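Walter Puma has been selling people the idea of the tidy hallway for eight years, and I went to see him expecting to be sold it too. His company, Bretden, makes one thing that matters, a tubular rail for clothes, and he believes it will stop us dropping our jumpers on the floor.

"People don't want to be messy," he told me. "They just haven't got anywhere to put things."

I have a wardrobe, four hooks and a banister, and I am still messy. I said so. He nodded as if he had heard it before and said a wardrobe has a door, and a door is where most people give up.
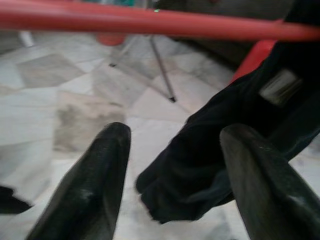
Dark clothes are the worst for it, according to Puma. "You wear them twice, they're not dirty, they're not clean. So where do they go?" Over the nearest thing, I suggested. "Exactly. So make the nearest thing a rail."

This sounded to me like a chair that costs £66. He didn't laugh. He said Bretden had asked 112 customers whether they put things away more often after buying one, and most had said yes. I asked whether anyone had gone round to look.

"No," he said. "We took their word for it."

Zoila Cuervo, who handles returns, was blunter. "Some of them fill it in a week and then they can't see what they own," she said. "A few ring up and ask for a second one."

And does she have one at home? "I fold," she said, and went back to her emails.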